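Grurnach Guest Cottage: Getting the Rooms Ready
Gallery page, updated 11/27/20

Welcome, and thanks for stopping by! A good many of you have written over the years to ask how we keep the old place at Grurnach looking fresh between guests, and I've been promising this page since October, so pour yourself a cuppa and settle in. The cottage has only 3 rooms, but each has its own little ways, and after 13 years of looking after it I've grown fond of every cupboard and windowsill (yes, even the sticky one in the hall).

We start with the surfaces, always, before the beds and well before the floors. I was taught to go top to bottom, and I still think it's the best way of doing things, because whatever crumbs and dust come down get swept up at the end anyway. A microfibre cloth folded into a pad does most of the work. Fold it in half and in half again and you have a fresh side to turn to each time the last one goes grey.

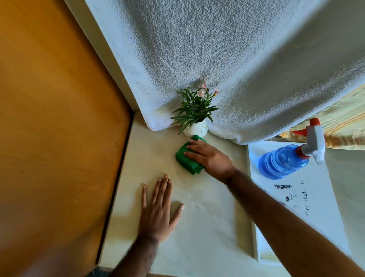 Plants are where people get careless, I find. It's terribly easy to wipe a big circle around a pot and call it done, and then somebody moves it to make space for their breakfast and there's a ring of potting mix underneath! Go right in close to the base, with your fingers flat on the cloth, and keep your other hand down to stop everything sliding about. I like a small flowering plant in a guest room, and a bit of pink always cheers up a white one.

The towels come next. We keep 7 white ones for each stay, which sounds extravagant until you've had a family back from a wet walk up to Hilero with the dog. They're folded in thirds so the edges tuck under, and they go out last thing, once the dusting is well and truly finished.

More galleries: The Garden in October, Breakfast on the Verandah, The Walk to Hilero

Bookings for the cottage are open now, with a minimum stay of 2 nights. We'd love to have you.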